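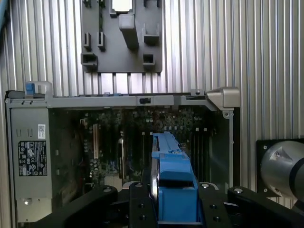

How does a gripper hold a thin plastic part without crushing it?

You cap the motor current and let the fingers stall on the part. Position control alone will keep closing until something gives.

Orken build log
May 23, 2024

Long thread on the grip controller for the Orken arm. The job is taking drives out of old desktops at the Clanwood workshop. Previous threads covered the mount and the cable routing. This one is mostly software, with one bracket.

Starting point: the gripper motor has an encoder and a current reading. No force sensor in the fingers. I had a Kelemen load cell on order for months, got tired of waiting, and decided to see how far current alone would go.

Encoder first. Fully open is zero. Hard stop with nothing between the fingers is 3,071 counts. I home against the closed stop at power-up, slow, with the current cap at its lowest setting. Homing against the open stop put the linkage in a bad spot and the reading wandered from day to day.

Counts to finger gap is not linear. It's a linkage, so a count near closed moves the tips a lot less than a count near open. I measured the gap with calipers and fit a cubic. The lookup table I had before was fine too, but I kept editing the wrong copy of it.

Current next. Raw current is useless for the first part of every move: the inrush looks exactly like contact. The controller ignores it for 141 ms after motion starts. Shorter than that and it "finds" a drive in midair. Longer and it can miss an early touch.

After the blanking window there's a moving average over 11 samples, then a threshold. Crossing the threshold once does nothing. Three in a row counts as contact.

On contact it drops out of position mode and holds a fixed current. That last step is the whole trick. Before I added it, contact detection worked and the carriers still cracked, as the position loop was still winding up behind it.

Friction compensation: measured closing current with empty fingers across the full stroke, stored it, subtract it live. The curve has a bump near mid-stroke that moved when I regreased the pivots. I now re-record it whenever a pivot screw has been touched.

The pull itself. Close, hold, back out along the carrier axis in small steps. After each step, compare wrist position to commanded position. If it lags past the limit, stop, push back in one step, try again with the wrist turned slightly. Old carriers bind when they're pulled off axis, and more force makes it worse.

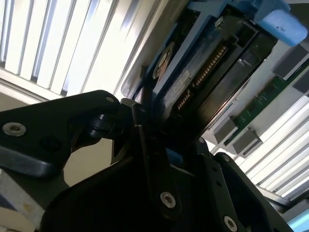
Fingers against the drive in its blue carrier, gold edge contacts along the lower face.

Camera notes. It sits at the wrist and looks out past the fingers, so the gripper always takes up a good part of the view. For alignment I mask the black plates out and only match on what's left. The mask depends on how far the fingers are closed, so it's indexed by encoder count.

Exposure is locked. With auto exposure on, any bright background pulled everything down and the dark metal of a drive lost its edges. Locked, the background clips and I don't care.

Color turned out to be more useful than edges for the coarse step. Blue plastic against gray steel is an easy threshold. Edges take over for the last bit of the approach. A gray carrier would need another method and I haven't written one.

The bracket: the stock Bandholm camera mount flexes. You can tap it and watch the image shift. Replaced it with a printed one, thicker web, two more screws. Calibration now survives a week. The old one needed redoing after every hard stop.

Things still wrong:
The release latch. The arm can push one, but it can't tell whether the latch has let go. I release latches by hand before a run.
Connector angle. The fingers can hold a drive well and still have it rotated a few degrees. Fine for removal, no good for insertion.
Fingertip pads wear on the edge that meets sheet metal.

For anyone copying this: set the current cap with a scrap carrier first. Raise it until the part slips less than you can measure, then stop. Mine ended up at 13 percent of rated current. Yours will differ with gear ratio and pad material.

Someone asked in February why I don't use suction. Drives would be fine, flat lid, easy seal. Carriers have ribs and channels, and there isn't room for a cup between the bays in most of these cases.

Code is in the usual place, branch is grip-current. The readme is out of date, and the friction recorder has to run before anything else. Latch sensing goes in the next thread, once I've picked a switch.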